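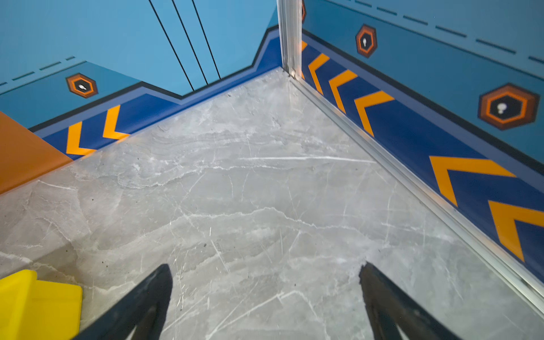
Grey marble floor, white veining

Flarkitz Mail Filter, rack unit and hosted

Spam filtering that sits in front of your own mail server. Mail comes in, gets checked, good stuff goes on to your users and the rest goes into a holding area you can look through. No software on the desktops. Works with any mail server that speaks plain SMTP.

Two versions. The small one (Flarkitz 20) is for offices with up to 389 mailboxes. The bigger one goes up to 1,852. Same software on both, same web page to run it from, same updates. Difference is memory and disks, mainly.

What it does

Greylisting on first contact, can be switched off per domain. Blocklist lookups, you pick the lists. Sender checks (SPF, DKIM, DMARC). Word-based scoring that learns from what your users mark as junk. Attachment blocking by type, including inside zip files. Password-protected zips can be held or let through, default is held.

Learning is per user by default. Can be changed to one shared set for the whole office, wich is quicker to get going but a bit blunter. Sales people and accounts people get very differnt mail so most sites leave it as it is.

Quarantine

Kept for 20 days, then deleted. You can set it shorter. Each user gets a digest with sender, subject and a release link. Digest goes out once a day, at 8 in the morning unless you change it. Empty digests aren't sent.

Released mail is delivered straight away and counted as good for the scoring. If you release something by mistake, mark it as junk in the mailbox and the score goes back.
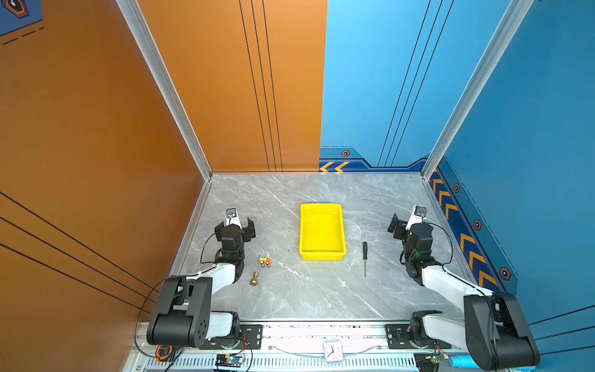 Do I need to change my MX records?
Only if the filter will have a different public address from your present mail server. If you put it behind the same address, forward port 25 to the filter instead and leave DNS alone.

Setting up

Plug in, give it an address, open the web page, type in your domains and where to deliver. Add a list of valid recipients or point it at your directory. Please do this step. Without it the box accepts mail for made-up addresses and your server bounces it afterwards, and then you're the one sending rubbish to strangers.

Run it in tag-only mode first. Adds [SPAM?] to the subject and delivers everything. Once the scores look sensible, switch to quarantine. Threshold starts at 8, lower is stricter.

Outgoing mail can go through it too. Separate rules, seperate rate limit per user. Handy if a password gets stolen.

Logs and reports

Every message logged with score and the tests that added to it. Search by sender, recipient, subject or message ID. Logs can be sent on to Findura or anything else that takes syslog.

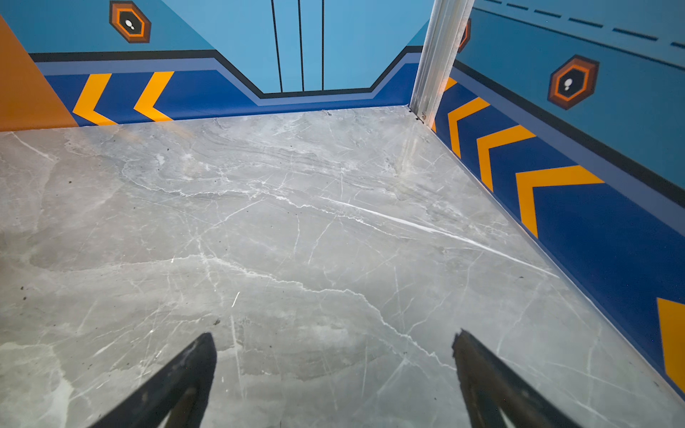

Reports are plain tables, can be had as CSV. Top senders, top rejected, per-domain totals, how much was stopped at the door and how much after scoring. No pie charts, sorry, a few people have asked. They can be mailed to you monthly or pulled when wanted.

Hosted version

Same filter, run by us at the Curnodero data centre. Same settings page, minus the network bits. If your server is down we hold mail for 8 days and keep trying.

In the box (rack unit)

Unit, rails, power lead, network cable, printed quick start. Manual is a download.

Ordering

Sold through Athanasiadis and direct. Licence is by mailbox, aliases don't count, shared mailboxes do. Renewal includes scoring updates and email support. If the licence lapses mail still flows, updates stop.

Stock page updated February 17, 2024. Big unit back in, small unit on short wait.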